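Community Cookbooks and Who Reads Them
Student project report, Food and Society elective
Yao-tsung Kan

1. Background

My project looks at whether people cook from community cookbooks or mostly keep them on the shelf. The book I used was the Rovstead Hall cookbook, a spiral-bound collection put together in the town of Quinlan. It has 110 recipes, sent in by local families and arranged by course. I picked it because my aunt had a spare copy and because the printer, Zosholm, still had some of the order records.

The records show that 400 copies were printed and 307 were sold. The rest were given away or are still in boxes at the hall. 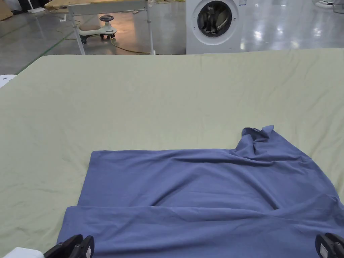 What counts as a community cookbook?

For this report it means a book of recipes contributed by members of a local group, usually printed in a small run to raise money. Books by one author are left out, even when the author lives in the area.

2. Method

I cooked 13 recipes from the book over one term and kept notes on each. I chose them from every chapter except preserves, which needed more jars and time than I had. I followed the instructions as written the first time. If a recipe failed I made it again with changes and recorded both results.

I also put a short set of questions to people who owned the book. They were asked which recipes they had made, whether they had written in their copy and where they kept it.
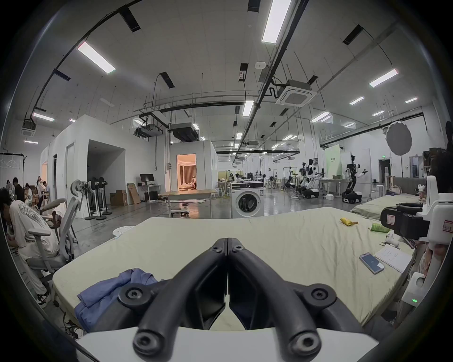
Most of the answers came back in May, later than planned, so the section on owners is shorter than the section on cooking.

3. Results from cooking

The baking chapter was the most reliable. The date loaf and the lemon slice both worked the first time. Oven temperatures were given in Fahrenheit in some recipes and Celsius in others, and two had no temperature at all, only "moderate oven".

The main courses were harder. The curried sausages called for "a tin of tomatoes" with no size. I used a large tin and the sauce was thin, so I used a small one the second time and it was fine. The Morkareo stew, named after the contributor's family farm, had the best flavour of anything I made, but the method left out when to add the potatoes.

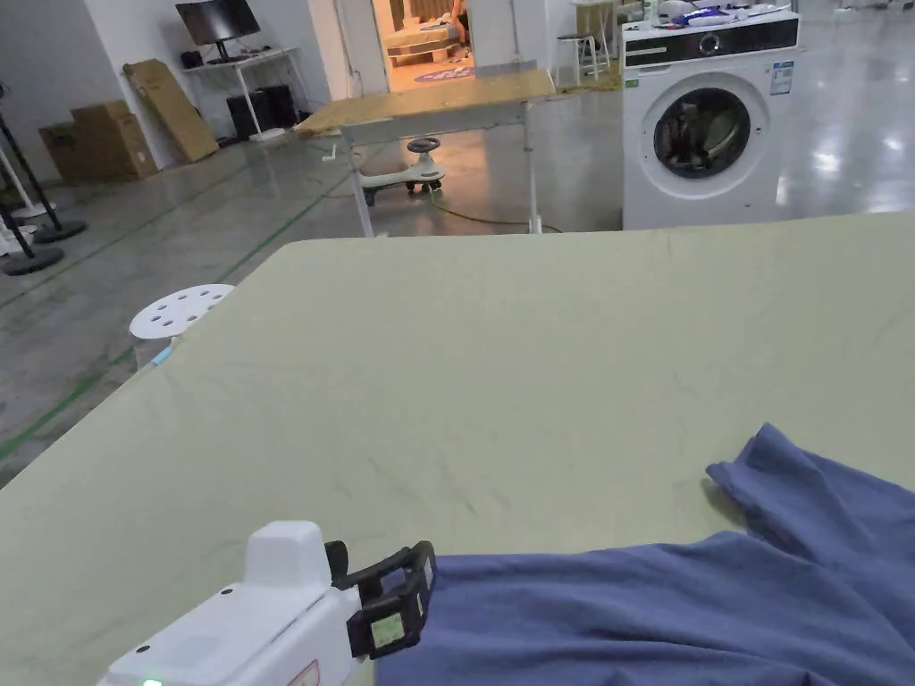 I added them in the last forty minutes and would do the same again.

4. Results from owners

Owners tended to make the same few dishes. The lemon slice was mentioned most. Several people had pencilled in changes, mainly less sugar. Copies were kept in the kitchen more often than in a bookcase, and one had lost its back cover.

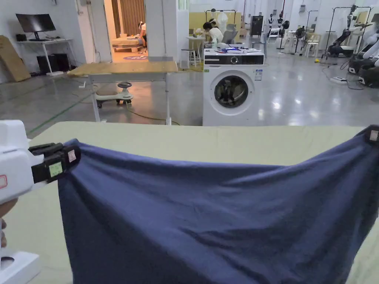

A few owners said they bought the book to see a relative's name in it and had never cooked from it.

5. Discussion

The recipes assume the reader already knows how to cook. This suits the people who wrote them, but I had to guess at pan sizes and cooking times. A page at the front with tin sizes and oven temperatures would fix many of the problems.

My sample of recipes was small and leaned toward things I like to eat. I would test the preserves chapter next.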